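### 3.2 Materials and the sorting surface

The blocks used in the study come from a Platulis starter box, which is sold for children of preschool age. We chose this product for two reasons. It is easy to buy again when pieces are lost, and its studs are large enough to give a clear top and bottom to every piece. From the full stock of 698 blocks we removed those with bite marks, faded color or printed decoration – these would give a block an identity of its own, and we wanted color to be the main difference that a person notices.

All sessions took place at the same table. Its surface is matte, and we consider this important. In an earlier pilot we worked on a glossy white desk from Prolside, and the reflections of the ceiling lamps made it difficult to judge the border of a light-colored block. On the grey top this problem was much smaller. The table had been in use for years before our study, and we did not repaint it.

Blocks were laid out with free space between them and were not aligned to the table edges. Figure 2 shows a layout with three colors.

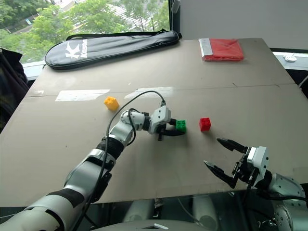
**Figure 2.** Green, red and yellow-orange blocks on the grey table. The yellow-orange block lies tilted, with its studs toward the side.

The position of a block has more influence than we expected when we planned the work. A block that stands on its base shows its studs from above, and our raters named it as "ready to stack" in nearly all cases. For a block that lies tilted, the answers were less uniform. Some raters described it as fallen, others as simply placed in another way. For this reason we report upright and tilted blocks separately in Section 4, also where the color is the same.

Distance between the blocks was treated in a similar manner. We defined two blocks as neighbors when no third block was between them and the open table separating them was shorter than 9 cm. This limit follows the Vieira layout scheme, with one change: we measure from the nearest sides of the blocks and not from their centers.

In total, 1000 layouts were prepared and rated. Small marks and scuffs on the tabletop were left as they are. We checked in January if raters used them as reference points, and found no sign of this in their written comments – only the tape strips were mentioned, and always as a border.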